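RECORD OF SERVICE, CELL 3

The Prindis Division of the Endale Works wishes it to be entered in the record that Cell 3 was returned to duty on Jan 23, 2022, following an interruption of 44 hours. The undersigned was directed to prepare an account of the matter, and does so below.

The interruption was first noted by the night desk. The arm had stopped above its bin with a block in its grip and did not answer the order to place it. The desk repeated the order in accordance with the manual. The arm then set the block down with great care in the place from which it had taken it, and raised itself to the rest position. It did this 95 times before morning. No fault was shown on the panel.

The Division requested the attendance of Kalkidan Demissie, who had installed the cell and had since been moved to the Drornari building to keep the elevators. The request was approved by the Drornari office after some delay. She arrived with her own tools and a folding chair, and asked that the lights over the other cells be turned off.

Her first finding concerned the cable bundle. During the summer shutdown it had been taken off and put back by a contractor, Esow, whose work order called for the length given in the drawing. The drawing was correct. The arm, however, had been in service for eleven years, and Ms. Demissie stated that it had grown used to more slack than the drawing allowed. Asked to restate this in terms suitable for the record, she said that the bundle pulled at the wrist when the wrist turned, and that the controller read the pull as a load it had not been told to carry. The undersigned has entered both statements.

She loosened the bundle at each fastening and moved it by hand, a little at a time, with the arm held at low speed. Between adjustments she sat down and watched. The undersigned asked on several occasions what was being measured. She replied on the last of these that she would know when it stopped flinching. The manual contains no such term.

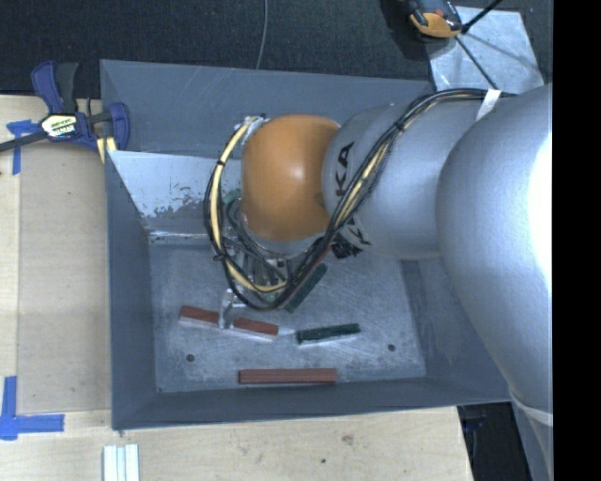
The setting of the bundle was completed in the second night, and the record must show how it was left. The cables are to run along the arm and loop beneath the orange joint and up its left side, and no person is to shorten that loop without written consent. The white tape at the upper end and the small black tie low on the loop are part of the setting and are not to be removed for the sake of appearance. Test pieces in red and green were laid in the metal bin under the gripper. Ms. Demissie chose them from the scrap drawer and would not accept the new set, which was still in its wrapping.

The trial was ordered at six in the morning. The arm took up a red block, carried it across the bin, and placed it where it had been told. It was then given a green one. The Division observed the trial from behind the line and signed the sheet.

Ms. Demissie did not sign at once. She asked whether anyone had spoken to the cell during the night shifts since her transfer. The desk replied that there was no requirement to do so. She wrote for some time in the space marked Remarks, signed, folded her chair, and was driven back to Drornari.

The cell has since completed 1397 cycles without a stop. The sheet has been filed. Under Remarks it gives the length of the loop, the position of each fastening, and an instruction that the night desk say good evening to Cell 3 upon taking over the shift. The Division has found no grounds on which to strike the entry, and the desk has been advised to comply.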